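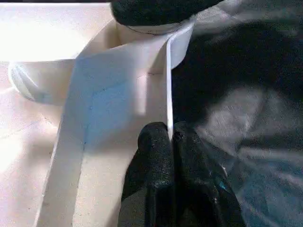 A commenter under the May review of the Virkitz shelf asked whether any of these push-fit pipe frames stay square without glue, and said theirs had started to lean within a week. The Skornska frame kit is a fair test of that. It has no glue and no screws, and the joints hold by friction.

Skornska frame kit, white, with cloth insert
Assembled weight on my scale: 2000 g
Short pipes: 298 mm
Long pipes: 561 mm

The kit consists of straight white plastic pipes, elbows, T-shaped connectors and a white cloth. The pipes are cut cleanly and I had no burrs to file. The printed sheet gives the short pipes as 298 mm, and that is correct end to end. It does not say how much of the pipe disappears into a fitting, so anyone planning to fit the frame inside a cabinet has to dry-fit a corner first and measure from there.

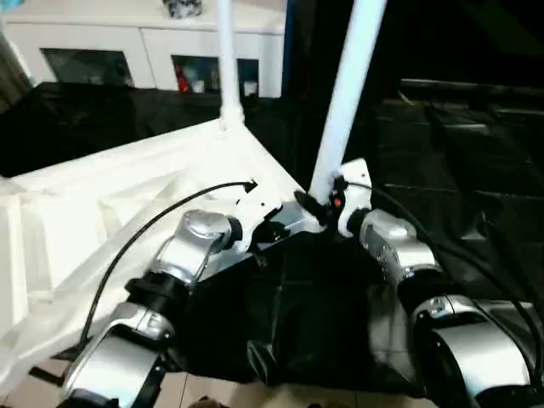 White poles, with black cloth below.

Fit varies by part. The elbows are tight and need a twist while pushing. The T connectors are looser, and one of mine let its pipe rotate under light hand pressure. A single wrap of tape fixed it – crude, but it has not moved since. I would have paid a little more for a kit with a locking pin at each T.

Order of assembly matters more than the sheet suggests. Build the base rectangle flat on a table, check both diagonals, and only then add the uprights. My diagonals differed by a few millimeters on the first try, and with the uprights already in place I had to pull two corners apart to correct it. Removing a seated pipe takes more force than inserting it. Hold the fitting, not the far end of the pipe.

The cloth is the weakest component. It arrives heavily creased, the hem is narrow, and it sags toward the middle once loaded. The Marwat cloth I had left from an older frame measures 291 mm across and sits flatter. It is sold separately.
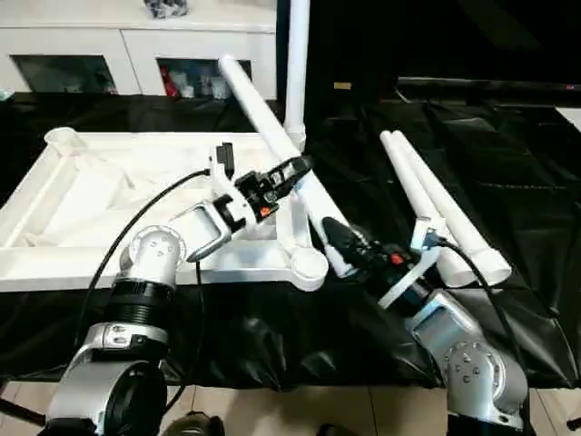

One reader who owns the Cimier version wrote that the pipes looked interchangeable but the elbows were not, and that mixing the two gave a frame that rocked on one corner. I have not tried the combination. The Skornska fittings carry no size marking that I could find, so check the bore before ordering spares from another maker.

Rating: good pipes, acceptable elbows, poor cloth. Suitable for light loads indoors. I would not put it outside, and I would not stack a second level on those T connectors.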